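I run the back office of a mail-order yarn business, which is a grand way of saying that I open things. Parcels that came back, invoices, letters from people who are upset about the color teal. Last year we handled so much paper that my business partner, Sanaa Ragab, started leaving me brochures. One of them was for Zukell.

Zukell sells a sorting station. You get the arm, a board for it to stand over, a set of bins with labels, and a piece of software called Lema that is supposed to look at a slip or packet and decide where it belongs. Before they'll ship you anything, you get a trial in simulation. They build a little virtual office, you send them your categories, and you watch the arm work through your pile without leaving your chair. The trial costs $80, which comes off the price if you buy. I did not expect to have opinions about a pretend office, but I have had it open on my second monitor for most of a month and I now have several.

The first is that the pretend office is tidier than mine. I would like its filing cabinet. I'd also like its floor.

The second is about the bins. You can rename them, and you can have up to 4 before they charge you for the bigger board. I went with three, after a long email thread with Sanaa in which she argued for a bin called MAYBE. She lost. I regret this a little, as about a third of what I handle in a day is MAYBE.

My trial bins, and the arm on the job:

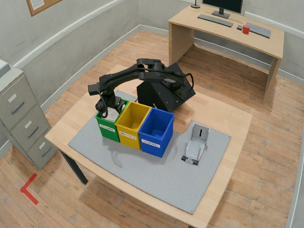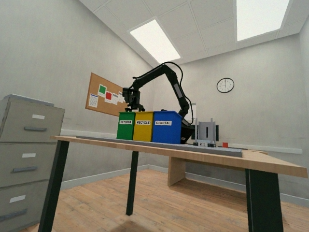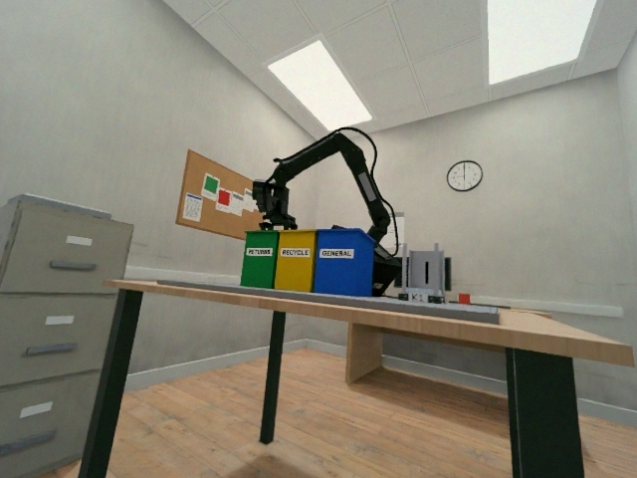
The setup took me an evening. You fill in a form that asks what sort of paper you get, how thick it is, whether it curls. (It curls. It has been in a bag with wool.) Then you upload scans, and the form suggests at least 50. I sent 177, because I had a cold and it was that or television. A support person named Sutrisno Lau wrote back the next morning to ask whether one of them was meant to be a photo of a cat. It was not meant to be. He was very nice about it and left it in, and the software filed the cat under GENERAL, where I'd have put him too.

Lema itself is decent. On my batch it agreed with me on most of the return slips and nearly all of the junk. Where it fell down was handwriting. We have a customer, who I won't name, who sends back a skein every August with a two-page letter wrapped around it, and the software wants very badly to recycle her. I can fix that by hand in the rules screen, and the rule then sticks, but I had to find the rules screen first. It lives under "Preferences," then "Advanced," then a tiny wrench. I have complained about the wrench.

Speed is the other thing. You can run the simulation at double or quadruple pace, and I'd suggest you don't on your first day, or you will fall in love with something that isn't for sale. At normal pace it is patient. It goes over to the bins like someone carrying soup. Doaa Ouali, who packs our orders and sorts returns in the time it takes me to find my glasses, watched it over my shoulder for a minute and went back to her table looking very secure in her job. She's right to. What I want is something that plods through the heap overnight — she has no interest in working nights and I have no interest in asking her.

I looked at one competitor, Brernik, which is cheaper and comes with nicer bins. They don't do a trial at all. They do a phone call. I had the phone call, and it lasted long enough for me to knit most of a cuff, and at the end of it I still couldn't tell you what happens when two slips are stuck together.

With Zukell I at least got to ask that one in writing. The answer is that the arm treats two stuck slips as one slip, and so, to be fair, do I.

Now the money. They rent the real station for $222 a month with a one-year minimum, delivery included, installation extra. "Installation" means a person comes and bolts it to your table, so you need a table you don't mind having bolts in. Ours is Sanaa's grandmother's. That conversation is still going on.

I haven't signed. The trial has nine days left, and I've sent in a second batch of scans, the truly ugly ones this time, coffee rings included. If the handwriting gets better I'll probably do it and buy a cheap table. Sanaa has asked me to reopen the question of MAYBE, and I have told her I'm thinking about it.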